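Nedelcu Opens Hand-Teaching Service for Packing and Sorting Tasks

Nedelcu said Friday that its hand-teaching service, Tindside, is now open to outside customers. The service records people doing a task with hand-held grippers, then uses those recordings to train robot arms for the same job.

The first task set covers household goods and packaging, including plastic bags and open baskets. It was recorded over 79 sessions and contains 400 demonstrations. Operators work at a table with a gripper in each hand.

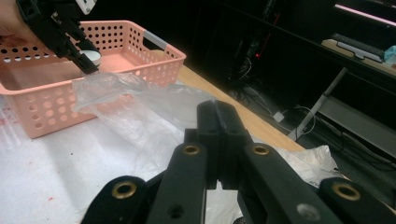
Tùng Đỗ said that bags were the part his team had asked for first, and that teaching them by remote control had taken too long to be worth doing. He added that he would still want remote control for heavy parts, and Nedelcu said it will keep offering both.

Customers can send in their own items or have operators record on site. A new operator needs 2 hours of practice before recording. Finished sets are delivered with a written log of every attempt, including failed ones.

Allstead will handle bookings. On-site recording starts in July.

Contact: Nedelcu press desk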